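Readers wanted: Denar, a newsletter on sanctions and military spending

We distrust official threats, and official assurances just as much. Seven unpaid readers, please, to check ministry claims against budgets.

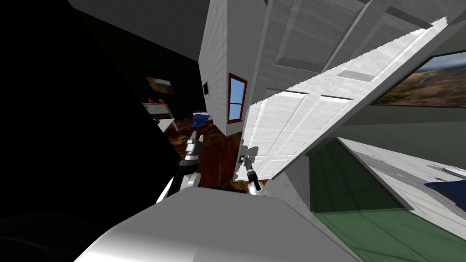
A white paneled door, open.

Three hours a week from October. Experts who "always knew" need not apply. 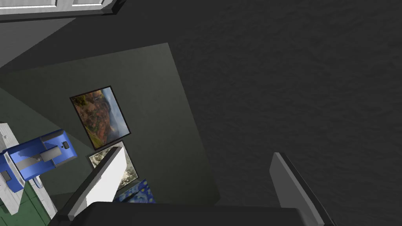

Denar takes no defense money. Governments like to say their hands are empty. A gripper with nothing between its fingers is easy to check; an arms budget takes longer.

Send two writing samples. 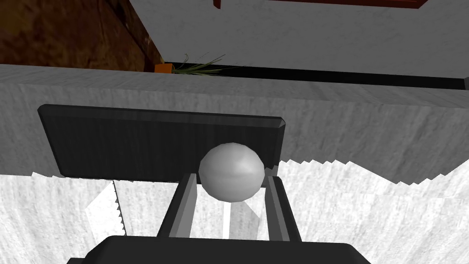 How to apply

Write to the Gravow desk.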